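Clusasgate protests – is the curfew still on in Greenberg?
Posted Aug 3, 2019

My sister lives off the main square in Greenberg and I'm supposed to drive down to her with the kids. News sites all say different things. One has the curfew lifted after the march, another says its still on from 10 at night. Also read that 16 people were arrested at the Clondach bridge and the road is shut? Anybody there right now who can tell me what is open. Don't need the politics, just the roads.

Aoi Matsuda
Live two streets from the square. Curfew is still on but only the old town, not the whole of Greenberg. Was supposed to be 24 hours, then they stretched it to 96. Police at both ends of the market street, they ask for ID and let you through if you have an address to give. Have your sister's written down.

Bridge – closed to cars Thursday, one lane open since yesterday. Trucks get sent back. Stones and glass still on the Clondach side so go slow. The arrests were 26 by the way, not 16, the first number was from before the second march got there. Most were let go by morning.

Wouldn't go in after dark with kids. Daytime is fine, bakery is open, pharmacy is open, people sitting outside agian.

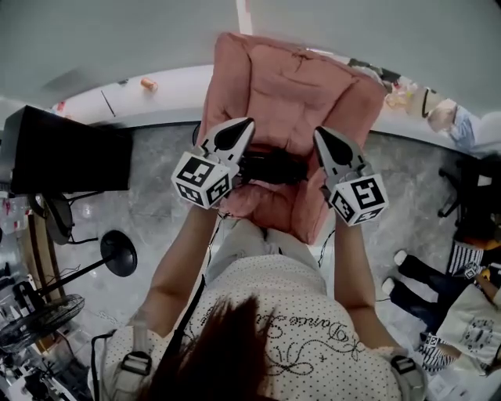 Buses are another matter. The 24 stops at the hospital and turns around, so if your sister meant to come out to you by bus she has to walk that far first. Call before you leave, it changed twice this week.

Fletska
same thing happened in July and everybody said it was over then too. dont trust the news sites, they copy each other. I'd wait till Monday

Clondach_south
Just came over the bridge, took me forever but they let me thru. No one asked for ID on this side.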